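Textile Conservation Technician, Clerton Museum of Dress
Location: Clerton, Stungate site
Contract: Fixed term, 2 years
Hours: 62 percent of full time
Reference: TC-57

The Textile Section is recruiting a technician to support the rehousing of the Shimada collection, a group of silk and cotton garments transferred to the museum in February. The collection is currently held in folded storage at the Stungate site. All garments will be surface cleaned, recorded and moved to flat or padded hanging storage before the end of the contract.

The technician reports to the Head of Textiles, Masanobu Fukuda. The post is based in the ground-floor workroom, with regular work in the cold store next door.

Duties

Carry out low-suction surface cleaning of garments and accessories.
Prepare condition reports using the section's standard form and enter them in Clelurgate, the collections database.
Cut and cover padded hangers, rolls and box inserts to the measurements given on the object record.
Check and log insect traps at both ends of the store.
Pack objects for transfer between the store and the workroom.
Keep stock records for tissue, cotton tape and storage board, and place orders through the site office.

Interventive treatment is not part of this post. Stitched support, wet cleaning and dye testing remain with the two staff conservators.

Essential requirements

A qualification in conservation, collections care or textile technology, or equivalent work experience.
Accurate hand sewing.
Experience handling fragile objects in a museum, archive or costume store.
Ability to write short, factual condition notes in English.
Ability to lift boxes and work from a step ladder.

Desirable

Experience with Japanese garment construction and terminology.
Prior use of a collections database. Training in Clelurgate is given in the first month.
Basic knowledge of textile pests and freezing procedures.

Working conditions

The cold store is kept at 57 degrees Fahrenheit. Warm clothing is supplied, and time in the store is limited to one half of any shift. Respiratory protection is fitted individually – applicants with a known sensitivity to dust or mold should say so on the form.

How to apply

Send a resume, a cover letter of one page and the names of two referees to the site office at Stungate, quoting the reference above. Shortlisted applicants will complete a practical exercise lasting 65 minutes, consisting of one condition report and one padded hanger. Materials are provided. The interview follows on the same morning.

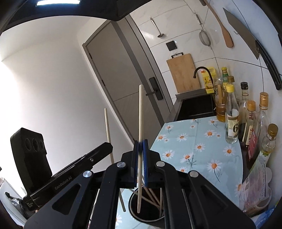
Travel costs within the state are refunded on receipt of tickets. Applications that arrive after the closing time of 5 p.m. are not considered, and late referee letters are accepted only by prior agreement with the site office.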